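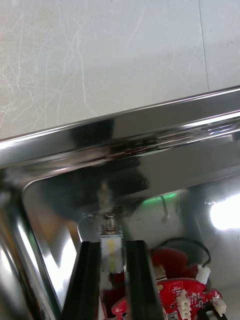 Vol. 2, p. 82

Mon 12 September

Cell stopped on a protective fault during the transfer of parts between the steel tray and the orange bin. The arm closed on a solenoid and continued to lift while the lead of that part was still caught under others. The force limit did not trip. Mr. Mensah pressed the emergency stop. No injury to any person. I have entered the matter in the Akholm fault register and informed Mr. Duggan by telephone.

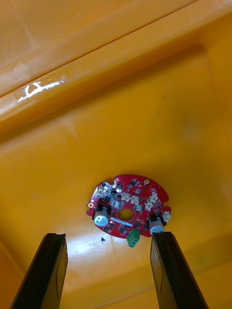 The force limit is my first concern, and the whole of the afternoon was given to it. The value in the controller was not the value approved in the Bredano procedure, and no change had been signed for. Circuit boards are handled under the same setting. On a round board such as the red one, with capacitors standing up near the fingertips and a green terminal block projecting over the edge, an unchecked closing force could do real damage. Board handling is therefore suspended until the approved value has been restored and witnessed.

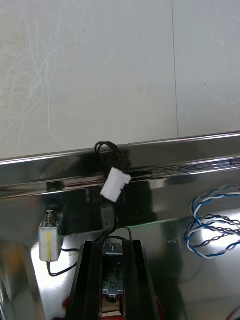 Solenoid pick, steel tray, cables at the rim.

Mr. Kälin and I reviewed the stop record together. It lists three warnings before the fault, all of them acknowledged at the panel without a note. This is contrary to standing instructions - I shall raise it at the shift meeting. Leads are to be separated by hand, with the arm locked out, before any tray is released to the cell.

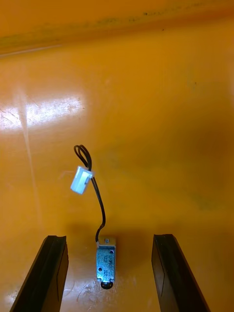

Declan Ó Briain holds that the limit alone will not cure the trouble, and that the program should lift a short distance, pause, and check the load before going on. He asked that this be tried at low speed with two persons present. I have agreed to the trial, subject to Mr. Duggan's signature.

Cell left locked out at close of shift. Key with Mr. Mulcahy.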